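ok so I finally ate at Telel, the new place on the corner where the shoe repair used to be, and I have thoughts. gonna be a long one, sorry in advance

first thing, it's tiny. 8 tables and a counter, and the counter is where you want to be. I went at 5:30 like a grandma and still waited for a seat

the chef is Concetta Marras, who used to run the kitchen at Bamivar before it closed. if you ever had the clams over there, yes, they're back! slightly different, more fennel, a bit less broth. I miss the broth. I will get over it

her business partner is Kamol Jitpraphai and he does the noodles. so the menu is sort of half Sardinian and half Thai, and before you roll your eyes (I rolled mine in February when I first heard), they don't mash it all together. there's her side of the menu and his side and you pick

okay there is ONE dish where they meet, which is little toasted pasta balls with crab and a green curry kind of sauce. I got it to share and then did not share it

Mwende Kimaro was with me and she got the grilled eggplant. she gave me one bite. fair enough after the crab thing

things I'd skip: the bread. it's fine, it's four bucks, it's cold in the middle. also the house white, which tasted like a green apple somebody left in a gym bag

things I wouldn't skip: the pork neck. the pickles that come with the pork neck. asking for more pickles

price check for everyone who's going to ask: we had 2 small plates, 2 bigger ones and a dessert and it was $61 each with a drink and tip. that's not cheap for this end of town, but Farnau down the block charges nearly that for a steak and a sad potato

(I like Farnau. I've had birthdays at Farnau. the potato is still sad)

dessert is where I have to complain a little. there's only one, a fried cheese pastry with honey, and they'd run low so ours came out small. tasted great, gone in three bites. Mwende looked at me like I'd done it

service was sweet and kind of all over the place. our drinks came after the first food, and the guy next to us got our pickles. he ate them too. Bayu Yusof was running the floor by himself from what I could tell and he never once looked annoyed, so tip the man properly

noise: loud. there's tile everywhere and the playlist is mostly 80s Italian pop, which I loved and Mwende didn't. if you want to have a serious talk with somebody, go early or go somewhere else

someone in my replies asked how it compares with Pawłowska. different animal! Pawłowska is where you go when you want soup and a nap. Mieczysław Olszewski has been making the same dumplings there since I was in middle school and I'd be very upset if he changed a thing. Telel is more of a get-your-elbows-on-the-counter, order-one-more-plate kind of night

what I am happy about is that this stretch has places open past 8 again. for a couple of years it was the pharmacy and the taco truck and that was your evening. now there's people walking around after dinner, there's a line for gelato, parking is horrible. I'll take it

oh and they only hold a few seats for reservations, everything else is walk-in. put your name down with Bayu and go get a drink across the street, he'll text you. mine took forty minutes, Mwende says fifty, she's wrong

going back next week for the noodles with the dried shrimp because they ran out right before we ordered and I've been thinking about them ever since. also going to try the counter stools at the far end, closer to the grill

a lot of you are asking the same thing so I'm sticking it down here
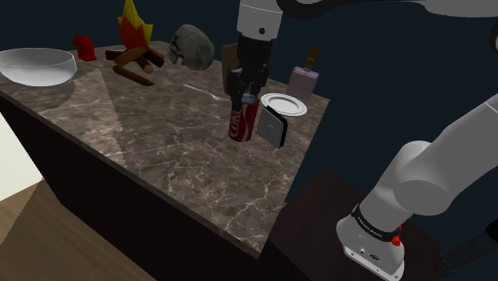
Is there enough at Telel for someone who doesn't eat meat?

There's plenty on Concetta's side, like the eggplant, a bean stew and a couple of pastas, but most of the noodle dishes have fish sauce in them, so tell Bayu when you sit down and he'll point you to the ones the kitchen can make without it.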